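So Wednesday I finally got over to Grevden to see the hand-held grippers everybody keeps bugging me about. Agustina Ojeda walked me through the whole lineup (102 steps up, no elevator, ask my knees!) and then pretty much let me play for 2 hours.

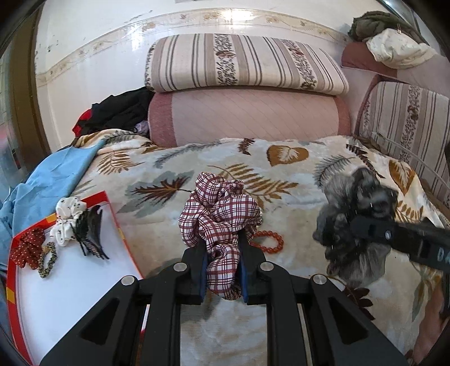

I went in wanting to compare finger pads, and the Drasel blue ones won me over fast. Hard plastic cups I can live without, but soft stuff is where my own gripper at home drives me nuts. With the blue pads on a plaid scrunchie you get a nice pinch right on the ruffles, and the rest just hangs there between the fingers. The fluffy gray fur one is a meaner test if you ask me – all that shag, where do you even grab?

The Urrutia pads were grippier but they squeak, and at 30 bucks more a pair I'd pass. Agustina likes them, we agreed to disagree. Pleltora's controller I only got to poke at right before closing, so more on that next time.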